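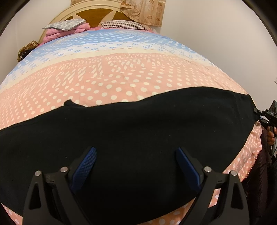
Progress report to Clirnside, period ending February
Project: Zuvolent, household cloth handling
Prepared by Thoa Lã, hardware upkeep
Reviewed by Aurel Pîrvu

Summary

Work in this period went mostly into keeping the paired hand-held grippers in steady condition. The grant agreement lists this as work item 5, setup and upkeep of the collection tools. The checking routine is now written down and in use. Two faults took up more time than planned: pad wear on the fingers and play in the linkage pins. The first is under control. The second is not fully solved, and we are asking to move a small part of the travel money to spare parts.

Setup of the pair

Each set has two grippers, used one in each hand. They are prepared together and stay together, and we no longer swap a single unit out of a set during a session. If one unit fails a check, both go back to the bench. This costs us some sessions but it keeps the calibration records simple.

The fingers are black and carry ribbed blue pads on their inner faces. The linkages turn on silver pins, and most of the adjustment we do is at those pins. The camera on each unit is fixed before the fingers are adjusted. We had been doing this in the other order until January and found that tightening the camera mount could shift the view enough to spoil the finger alignment reading. The order is now printed on the bench card.

The alignment check has four steps. Close the fingers slowly and confirm that the pads meet along their length. Open them fully and compare the left and right angles in the camera view. Pinch a single layer of thin cotton and pull it by hand. Repeat the pull with a folded edge. A unit that lets go of the single layer on a gentle pull does not go out.

The whole check takes 15 minutes for a pair when nothing is wrong. We do it before the first session of the day and again after the units come back from a home.

Pads

Bedding and clothing are hard on the pads. Lint packs into the ribs, and once the ribs fill up the pad slides on smooth fabric. Dark cloth laid over printed sheets, which is a regular task for us, is a useful test of this, as any pale lint is easy to see on it. Operators were asked to look at the pads between tasks and brush them with a dry nylon brush. We tried a damp wipe in the fall and dropped it, because the pads stayed tacky afterward and picked up more fibers.

Pads are now replaced after 65 sessions, or sooner if a tip has started to lift. Before this we replaced them only when somebody complained, and the pads on the left and right fingers of the same unit could be very different in age. Both pads on a unit are now changed together. The old adhesive is scraped off with a plastic blade, the face is cleaned, and the new pad is pressed in a small clamp overnight. A metal blade marks the finger and should not be used.

Pads from Muvine arrived in two batches. The second batch was slightly thicker and the fingers did not close evenly until we adjusted the stops. We have asked the supplier to state the thickness on the packing slip, and have not yet had an answer.

Linkage pins

This is the open problem. After long use the holes around the pins wear and the finger tip can be moved sideways by hand. A little play does not matter when the operator is holding a thick fold. It matters a good deal when one hand is pinching the corner of a cloth and the other is going in for an edge, because the tip is then not quite where the recorded angle says it is.

We checked every unit in the store, 32 in all. The ones with the most play were those used longest on bed-making and laundry tasks, where operators pull hard and often at an angle. For the worst units we fitted new arms. For the rest we fitted new pins and put the units back in service with a note to measure them again next period. New pins in a worn hole are a short-term repair and we expect to see some of those units on the bench again.

Aurel has drawn a bushing that would fit the present arms after drilling. A first set was made by the shop at Abou Zeid. They fit, but the fingers were too stiff to close comfortably and the operators' hands got tired. A second set with more clearance is on order.

Camera and lens

There were no lens failures. One mount cracked at the screw hole and was replaced. The wide lens shows both fingers and a good deal of the work in front of them, and we use the finger pads as a quick reference: if they do not come up evenly from the lower edge of the view, the mount has moved. Operators find this easier than the printed target and we have left it as the everyday check. The target is still used at the bench.

Work in homes

Bedrooms remain the most demanding place for the tools. The operator leans over the mattress, cloth drags on the linkage, and the grip hand often ends up low against the side of the bed. We have added a line to the operator sheet asking people to keep loose sleeves clear of the moving arms. Threads caught around a pin are to be cut and lifted out with tweezers, with the fingers open. Pulling them out has bent one pin so far.

Request and next steps

We ask for approval to move funds from travel to parts, to cover replacement arms and the second set of bushings. The sums are in the attached sheet. No change to the total is requested.

In the next period we plan to test the second bushings on one pair before fitting any others, measure the re-pinned units again, and settle the pad thickness question with Muvine. Thoa will keep the bench log and send a copy with the next report.

Related items
Zuvolent: bench card for paired grippers
Zuvolent: operator sheet, bedroom and laundry tasks
Pad replacement log
Notes on bushing trial, first set
Clirnside reporting template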